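校机器人社拆解组:硬盘分拣项目进入联调
发布:Itcombe 技术学院 校园新闻
栏目:学生项目

Itcombe 技术学院机器人社的硬盘分拣项目本月进入联调阶段。社团成员利用晚间时段在自动化实训室工作,目标是让机械臂从托架中识别并取出旧硬盘,按接口类型放入不同的料盒。项目将参加 12 月举行的 Nieminen 学生自动化竞赛,报名组别为“拆解与回收”。

项目由机电系和计算机系的学生共同承担,共 11 人,分为机械、视觉和流程三个小组。指导教师桑德琳·萨巴捷(Sandrine Sabatier)负责自动化课程,今年第二次带队参赛。据她介绍,去年的作品处理的是外形统一的塑料件,抓取位置固定,程序写好以后基本不用调整。今年换成硬盘,带托架的和不带托架的混在一起,厚度和重心都有差别,抓取点需要逐个判断。

练习用的硬盘来自学院信息中心的报废设备,数据已事先清除,总数 80 块左右。流程小组为每块硬盘贴了编号,登记了型号、接口和托架情况,表格放在社团共享盘里,新成员可以直接查阅。

据机械小组介绍,多指夹爪的难点在于接触位置。硬盘背面的电路板和一侧的接口触点都不宜受力,手指应当落在金属壳体或者托架的边框上。小组最初让几根手指同时合拢,托架容易在合拢过程中转动,后来改为先由一侧手指靠住边框,另一侧再慢速跟进。合拢速度和力度分开设置,修改参数后要先空跑一遍,再放上硬盘。

视觉小组的工作集中在反光问题上。工作台四周的铝型材在顶灯下会产生亮斑,早期程序有几次把型材边缘当成了硬盘外壳。小组调整了灯的角度,并在训练数据中补充了强光条件下的图片。目前腕部相机在近距离的识别结果比较稳定,远距离初定位仍需改进。
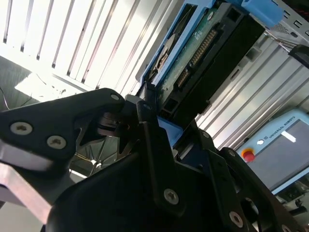

竞赛规则与日程

按照竞赛规则,每支队伍有 10 分钟完成现场作业,硬盘由组委会提供,队伍事先不知道具体型号。评分包括取出数量、分类是否正确以及硬盘有无损伤。操作人员可以通过示教器启动和停止程序,作业开始后不得用手调整硬盘位置。按下急停后可以重新开始,计时不中断。

现场操作由两名学生担任,一人负责示教器,一人负责观察和记录。社团要求所有进入实训室的成员先通过安全培训,内容包括急停位置、手动模式下的速度限制和工作区域的划分。未通过培训的成员可以参加编程和资料整理,不能上机操作。

参赛前还将安排 5 次完整演练,其中最后一次在阶梯教室进行,对全校开放。演练使用从未参与调试的硬盘,由其他班级的同学随机摆放。Zumance 公司为项目提供了料盒和部分线缆,并将派一名工程师旁听演练。

萨巴捷表示,竞赛结束后,项目的程序和登记表会整理成下学期“工业机器人应用”课程的实验材料。课程原有的码垛实验保留,拆解实验作为选做内容,两人一组,需要提交程序和一份抓取失败的原因分析。

社团下学期继续招收新成员,不限专业,机械小组和视觉小组各有名额。有意报名的同学可在晚间开放时段到 Gelberg 楼自动化实训室找值班成员登记,也可以通过社团邮箱提交申请。申请时请写明可参加活动的时间和希望加入的小组。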